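Refinishing a dining table, oil or poly?

pfeiffer_rd
Picked up a long dining table at an estate sale in Trotberg for 258 dollars. The finish is worn through at one end. I have three kids and they eat at it every day. Oil or polyurethane?

mudroom19
Poly. Three thin coats, sand lightly between them. I did mine in May 2019 and it still wipes clean.

TGosling
I would go with oil. Poly looks good until it chips, and then you are stripping the whole top. With oil you sand the bad spot and wipe on more. I use Drenditz hardwax, two coats, a day apart.

mudroom19
Hardwax won't hold up to three kids. One glass left overnight and you have a ring.

TGosling
Then you fix the ring. It takes ten minutes.

pfeiffer_rd
I'm leaning toward oil but I want to keep the red tone. The dining room gets a lot of window light and my wife doesn't want it to go orange.

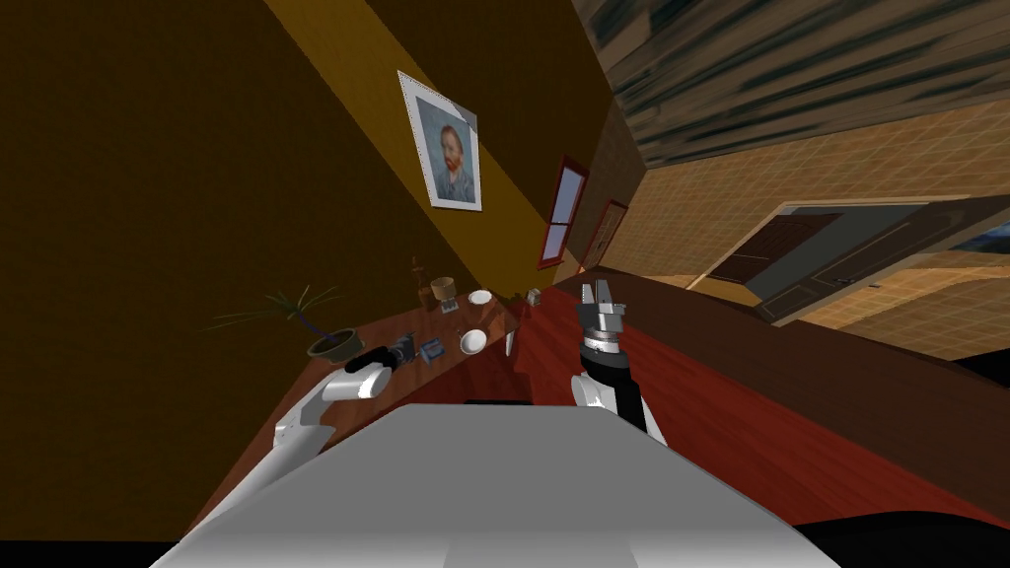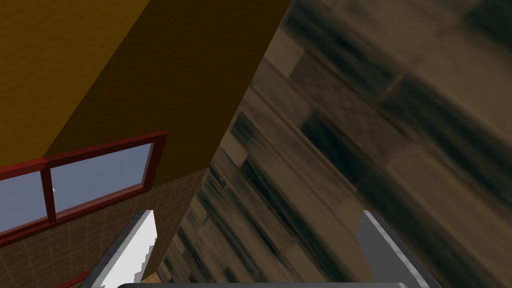

Dradetti
Test it on the underside first. Any oil will warm up the color some, and oil-based poly yellows more over time. If orange is the worry, water-based poly is the safer pick — it dries close to clear.

mudroom19
Agree on water-based. Also don't go past 220 grit before the first coat.

TGosling
For hardwax I stop at 120 or 150. Finer than that and it doesn't soak in. Check the can.

pfeiffer_rd
Thanks. I'll try both on the underside this weekend and leave them a week before I pick one.

Dradetti
Leave a wet glass on each patch too.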